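Visit report: simulation open afternoon, Lenport Robotics Club

Filed under: Club visits, Student projects

The Lenport club runs its December open afternoon out of two joined classrooms at the Brulville campus. I went to look at the household manipulation project, which the senior students have been building since the start of the school year. All of it runs in simulation. The club owns one physical arm, and it was packed away for the term.

Students work in pairs at a shared workstation. One drives the arm by teleoperation, the other watches the close-up view and calls out contact. Each pair gets 20 minutes before handing over. The close-up view is harder to read than visitors expect, particularly when a large surface sits just in front of the gripper and blocks most of the picture.

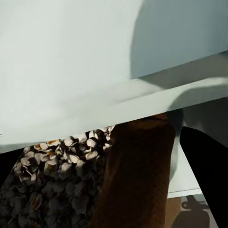
Close-up view from the simulator, with one gripper finger at right beside a brown cylinder.

The club logs every attempt, including the failed ones. The total stood at 1527 when I arrived, of which 1260 had been checked and labelled. Labelling is done by the junior students using a tool called Celton, written in-house. It stores a start time, an end time and a single outcome code. I asked about partial grasps and was told they are coded as failures, a decision the club is still arguing over.

The kitchen is the main test environment. It has a gas cooktop with an oven below, a microwave on a stainless steel counter and dark brown cabinetry. Red dot markers appear on the microwave, the range hood and the row of cooktop knobs. Rendering held up well on the club's older machines, reflections included, although loading took almost 2 minutes.

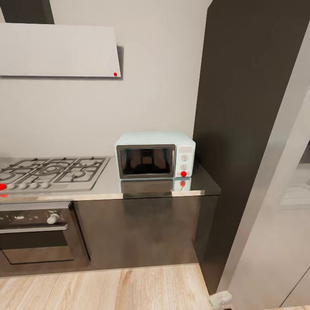

Grasping flat objects

The second half of the afternoon was given over to flat objects. These are awkward for a parallel gripper. The fingers have to come down on either side without striking the surface underneath, and a small error in height ends the attempt. The students approach at a fixed angle, stop short, correct, then close. Placing a phone-shaped object against a raised edge limits how far it can slide, but it also takes away some room for the fingers.

Lighting is a further problem. When the gripper body shades one side of a dark object, the edge on that side is difficult to pick out. One pair had tried raising the ambient light and found that it flattened the wood grain they were using as a position reference.

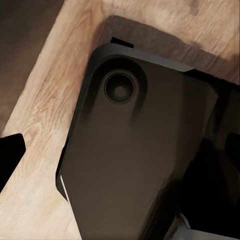
Reading time: 2 min

The club's next milestone is the Todorova Shield, a regional schools event with a simulated round followed by a short technical interview. Teams submit their control code and a log of their practice attempts. Lenport intends to enter both of its senior teams.

Visitors were allowed to drive the arm near the end of the session. Input lag was noticeable on the left workstation and minor on the right. Parking at Brulville is behind the gymnasium, and the side entrance is the one to use.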